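Two grippers, one frying pan

I've spent most of March swapping end effectors on a simulated arm and trying to get a frying pan off a kitchen counter. A few readers asked which gripper I ended up keeping after my last post, so these are my notes. They're a bit long, and the controller section is mostly for my own reference.

The setup is a single black arm in a rendered kitchen. I don't own a real one at this size and won't any time soon. The simulator runs on the desktop in the spare room, and the policy I'm testing is a plain scripted approach with a grasp planner on top. No learning yet. I wanted to know what the hardware model could do before I started training anything on it.

The two grippers are the Fovton parallel jaw and the Urolton adaptive. Both came as model files with collision meshes and joint limits already filled in. The Fovton has flat, blocky fingers that slide in and out on a rail. The Urolton has jointed fingers that curl around whatever they touch, in theory at any rate. I ran them on the same arm, with the same counter and the same starting poses.

The Fovton

I started with the Fovton because it has fewer things to get wrong. There's one number to command, the opening width, and one number to read back. The fingers are thick, which I thought would be a problem, and with cutlery it was. Forks and teaspoons were close to hopeless. The finger tips reached the stone before they got far enough down the sides of anything thin, and the contact solver would start to jitter.

A pan handle is a friendlier shape. It sits up off the counter a little, it's long, and the squared fingers have a decent flat area to press on it. Most of my failures with the Fovton came from rotation. The planner would pick a spot too near the far end of the handle, the jaws would close properly, and then the weight of the pan body would twist it out of the grip as soon as the arm lifted. Moving the grasp point closer to the rim fixed most of that. So did adding friction to the pads, though I took that back out again because it felt like cheating.

I did 57 runs with the final settings. I'm not publishing a success rate, as I changed the rules on what counted as a lift halfway through and I'd have to go back and relabel the early ones.

The Urolton

The Urolton took a lot longer to get going. The model has 6 joints across the fingers, and the coupling between them is described in a separate file which the importer ignored without any warning. For an entire evening each finger joint was flopping about independently. Once that was sorted it behaved much better, and it's a nice thing to watch when it works.

It's good on cups. It's good on anything round, and on lumpy things where you can't say ahead of time which faces the fingers will meet. I'd choose it for food items without thinking very hard about it. On the pan handle it was only all right. The fingers want to wrap, and there isn't much to wrap around, so they'd often end up closing on each other underneath with the handle sitting loosely in the gap.

The other trouble was speed. All those extra contacts slow the simulation down, and the difference is noticeable if you're leaving batches running overnight. I could have simplified the collision meshes, and I might yet.

Where the camera goes

I had been treating the camera as an afterthought and it cost me a week. My first position was level with the counter and well back, the sort of view you'd pick for a nice picture. You can see the whole arm from there and you can't judge a thing about the gap between finger and handle.

I moved it up and in, so that it looks down over the counter. It's a much better working view for me when I'm checking runs by eye. The downside is the arm gets in the way of its own job. When it comes in from the left it covers the near part of whatever it's reaching for, and the planner loses those points from the depth image. With the pan, that means the left side of the rim. The handle stays clear, so for this particular task I can live with it.

A wrist camera would solve that and bring in different problems. Adesuwa Ezeani, who I used to work with at Kultside, reckons I should run both and stop fussing. She's probably right. I haven't done it because the second camera means rewriting the part of the logger I like least.

One more note on appearance. The dark marble texture on the counter has white veins all through it, and my edge-based segmentation hated them. The white pan came out fine against it. Smaller pale items did not. I turned the texture off for a day, then put it back on, as a real kitchen isn't going to be plain grey for my benefit.

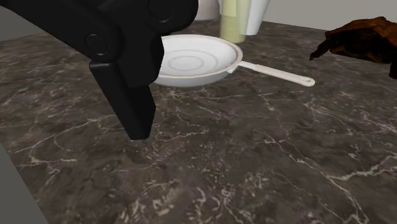 Controller settings

I compared position control with impedance control on the approach, using both grippers.

Position control is what the arm's default profile gives you. It goes where it's told. Over open counter it's perfectly good, and with the pan it's good right up until a finger comes down on the rim instead of beside the handle. Then it keeps pushing, and the pan either skids away or gets shoved into the cups. I lost a lot of runs to cups falling over.

Impedance control lets the arm give a bit when it meets something. I ran it soft, then stiffened it in steps until the hand stopped sagging at full reach. The softer settings were kinder to the crockery but left the fingertips a few millimetres off the target height, and on a handle that matters. I've ended up with stiff sideways and soft in the vertical. The config file is named run 717 if you've pulled my repo and are looking for it. Ignore the earlier ones.

There's also a pause before the final descent. The arm stops with the fingers just off the stone and takes a fresh depth reading before it commits. I put that in as a debugging step and never removed it. It slows every run down, but the grasp point that comes out of the second reading is usually better than the first.

What I'm keeping

For now the Fovton stays on the arm. Pans, saucepans, jars and boxes are most of my task list, and it handles those without much tuning. The Urolton will go back on when I get to the food items, and at that point I'll have another go at the meshes.

I should mention that both sets of model files are probably kinder than the real hardware would be. Neither one models backlash, and the pads never wear or get greasy. If you've used a physical version of either I'd be keen to hear how far off my results look.

Next job is getting the pan from the counter to the stove without clipping anything on the way. The arm can already do it if I clear everything else off first — I'd like it to manage with the clutter left in.

Comments

Adams: Had the same twisting problem with a saucepan. I ended up scoring grasp points by distance to the centre of mass and throwing out the worst half. Crude, but it helped a lot.

tinshed_robotics: Which importer are you using? Mine drops the joint coupling as well and I'd assumed it was my file.

Adesuwa Ezeani: Put the wrist camera on.

Marnie: What friction value did you go back to on the pads? I've been leaving mine at the default and I get slip on anything with a glossy finish.

Adams: Also interested in the friction number.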